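Review: the audio guide at the Rindine Gallery, Gikenmont

Posted May 3, 2023 by Bevan Hapeta

The Rindine Gallery replaced its old cassette-style handsets in November with a new audio guide made by a firm called Rotside. I used it for a full visit to the permanent collection and again for the print rooms upstairs.

The handset is a flat grey unit on a neck strap, with a keypad and one earpiece. You type in the number on the wall label and the commentary starts within a second or two. There are 200 recordings in English. Most last as long as you would want to stand in front of a painting, though the one on the altarpiece in the east hall goes on well past that.
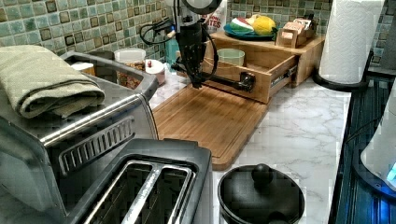
The commentary is good on how the building came to be. The Kennedy wing was added after the original house ran out of wall space, and the guide explains why its skylights face north and why the staircase was moved. I had walked through that wing several times without noticing the join in the floor.

It is weaker on the works themselves. The landscapes get dates, owners and prices paid, with very little on how they were painted. The print rooms are better – the speaker there clearly knows etching and takes time over the different states of each plate.
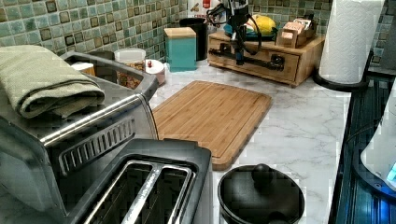
Worktop with toaster oven and two-slot toaster

Numbering is the main fault. Labels carry the catalogue number, so you find yourself keying in 3147 for one portrait and 3451 for the picture next to it. In a dim room this is slow. A simple run from one upwards would be easier, and the old handsets had that.

Sound is clear and the volume goes high enough for a busy room. The battery on mine lasted over 2 hours and still showed half. The strap is too short for tall visitors and doesn't adjust.
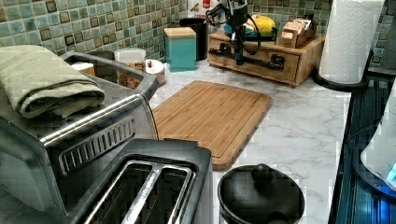

Can you use your own headphones with the guide?
Any pair with an ordinary round plug will fit the socket on the base, but wireless ones won't connect.

Handsets are collected from the desk to the left of the main stairs and go back in the rack by the cloakroom. I would take one again for the Kennedy wing and the prints, and leave it switched off for the landscapes.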